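作業ノート 2020年11月19日
布と編みかごの手入れ、それから布の置き方について

朝、作業部屋に入ったら暖房がもう入っていて、たぶん Kwan-ho Tseng さんが先に来て回しておいてくれたのだと思う。ありがたい。この季節の朝いちばんに冷えた天板へ手をつくと、それだけで午前中の機嫌が決まってしまうようなところが私にはあって、まあ年のせいということにしておく。

今日の主役は例の編みかご。10月に Wostham から引き取ってきた備品のうち、いちばん後回しになっていたもの。棚の上で長いこと過ごしてきたらしく、引き取ったときには編み目の奥に綿ぼこりがフェルトみたいに詰まっていた。暗い色のかごはほこりが目立たないと思われがちだけれど、実際に持ち主の立場になってみると逆で、灰色のものが一本でも絡んでいると遠目にもよくわかる。白いかごのほうがよほど気楽だと思う(これは Tseng さんとは意見が合わない。あの人は白いものの黄ばみのほうが気になるそうだ)。

手順は前に決めたとおり。まず乾いた刷毛で外側、次に内側。それから布。水気はできるだけ最後にして、しかもかごに直接は吹きつけない。布のほうに吹いて、軽く握って、それで拭く。前回、別のかごで横着をして直接シュッとやったら、細いところの結び目に水がたまって、乾くまで一晩新聞紙の上に寝かせることになった。あれはもうやりたくない。
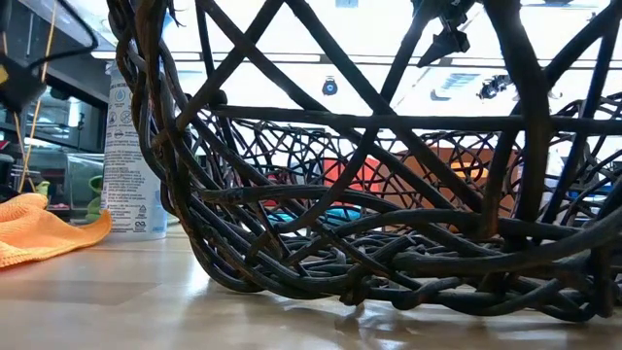 編みかごとオレンジの布。後ろに白いスプレーボトル。

かごを机に置いて低いところから見ると、作りがよくわかって面白い。太くてまっすぐなところは大きくバツの形に交わっていて、その下のほうは細いのがぐるぐると、ほとんど落書きのように絡んでいる。交わるところは結んで留めてある。こういう作りだと、太いほうは布を巻きつけて端まで滑らせればすぐ済む。手間は細いほうに集中する。布の角をこよりのように撚って差し込むか、綿棒にするか、ずっと迷っていたのだけれど、撚った布のほうが私の手には合うみたい。綿棒は先がすぐ毛羽立って、かえって白い繊維を置いてきてしまうし、数を使うわりに進んだ気がしない。

もうひとつ、縁の丸く巻いてあるところ。ここは何本かが並んで束になっているから、束に沿って拭くのがよくて、横切るように拭くと布がひっかかる。ひっかかると、つい力を入れて引っぱりたくなる。引っぱらないこと。自分への注意として大きく書いておく。引っぱらないこと! 布をいったん離して、向きを変えて、また当てる。それだけのことなのに、急いでいるときに限って忘れる。

力加減については、指の腹で布越しに編み目の凹凸がちゃんと感じられるくらい、というのが今のところの目安。感じられないほど布を厚く折っていると、奥まで届いていない。かといって一枚で薄くすると、今度はざらついたところに繊維を取られる。二つに折って、さらに半分、くらいがちょうどいいように思う。

布の話も書いておかないと。今ある布は緑、オレンジ、黄色っぽいオレンジ、水色、それに青緑。色で用途を分けようという話は前からあって、私は賛成なのだけれど、問題はオレンジと黄色っぽいオレンジの区別が夕方になると怪しくなること。隣に並べれば違うとわかっても、片方だけ手に取って「これはどっちだったか」となると、もう自信がない。とりあえず次のようにしてみる。

緑は乾拭き用
オレンジの系統は二色まとめて、湿らせて使う布
水色は仕上げ
青緑は机専用で、かごには使わない

二色をまとめてしまえば迷いようがない。Cheng の棚に予備が一袋あるので、足りなくなったらそこから出して、出したら袋の紙に一言書いておいてください。この前、袋を開けたらすかすかで、ちょっと悲しかった。

それから、机に布を置くときの山のこと。使いかけがあちこちに少しずつたまって、気がつくと机の角という角に布の山ができている。私も同罪なので強くは言えない。ただ、丸めたままにしておくと、湿ったのと乾いたのが中で一緒になって、結局ぜんぶ洗いに回すことになる。せめて山を作るなら同じ用途のものどうしで。畳むかどうかは個人の自由とします(私は畳まない)。
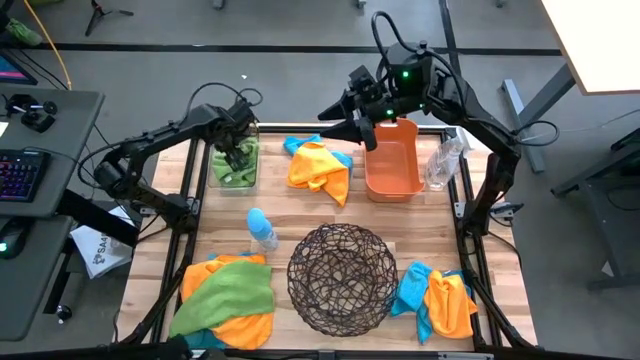 容器の使い分けについては、Tseng さんと昼に少し話した。透明な容器には乾いた布、オレンジの桶には洗いに回すもの、という案で、これなら中を覗かなくても手が覚えてくれそう。透明なほうは何が入っているか横から見えるのがいいところで、桶のほうは逆に見えなくても構わない、汚れたものを入れるのだから。反対意見があればこのページの余白に書いてください。前みたいに付箋に書くと、暖房の風で飛んでいって、私が床で見つけるころには誰の字だかわからなくなっている。

スプレーの中身。Drerkach を水で薄めたものと、ただの水。Drerkach のほうは、原液 7 ml に水を足して、きざみ目の 50 のところまで。小さいほうの計量カップを使うこと。少し濃いかなと思って、手元の端布でも試してみたけれど、べたつきは残らなかった。匂いは相変わらずきつい。窓を少し開ければ気にならないが、開けると寒い。悩ましいところで、昼までは我慢して閉めておき、お茶を入れに立つついでに開ける、というのがいつのまにか習慣になった。ボトルには必ず中身を書いた紙テープを貼ること。水だと思って使って、あとから匂いで気づくのはもう私だけで十分です。

飲み物のボトルも同じ机に置きがちなので、これも書いておく。置くなとは言いません、私も喉が渇くし。ただ、スプレーとは離して、できれば蓋をきちんと閉めて。手元を見ずに取ることがあるので。

午後は机の天板。木目がきれいなぶん、拭き筋が残ると光の加減でとてもよく見える。上からの明かりだと手前の縁のあたりがとくにそう。木目に沿って一方向に拭いて、最後に水色の乾いた布で追いかける。円を描くように拭くのは気持ちがいいけれど、あとで斜めから見てがっかりする。かごを動かすときは引きずらず、両手で底から持ち上げること。底が平らなようでいて、編みの端がどこか一か所、下を向いているかもしれないし、天板に傷がついたら直すのは大仕事になる。

Clarnmont に渡す分は、備品の一覧でいうと 79 番から。かごはその中に入っていないと思い込んでいたら、さっき一覧を見直して、18 番の「小物入れ一式」に含まれているらしいことに気づいた。一式って何だろう。小物入れと言われれば、そう見えなくもない大きさだけれど、あの編み目では小さいものはみんな落ちてしまうのでは。果物とか、毛糸玉ならいい。うちにあったら私は毛糸を入れる。先方に問い合わせのメールは出した。返事が来たらこの下に貼る。

残っていること
内側の底のほう、細い編みが重なっているところをもう一度。明るい時間にやりたい
洗いに回した布を干す場所。窓際の竿は先週から傾いているので、使う前にねじを締める
紙テープが残りわずか。買うなら幅の広いほう
刷毛の毛が抜けてきた。あと何回かは使えそうだが、抜けた毛が編み目に残っていないか毎回見ること

Tseng さんが帰りぎわに、刷毛は家に余っているのを持ってきてくれると言っていた。柄が短いそうだけれど、かごの内側にはそのほうがいいかもしれない。明日、両方で試してみます。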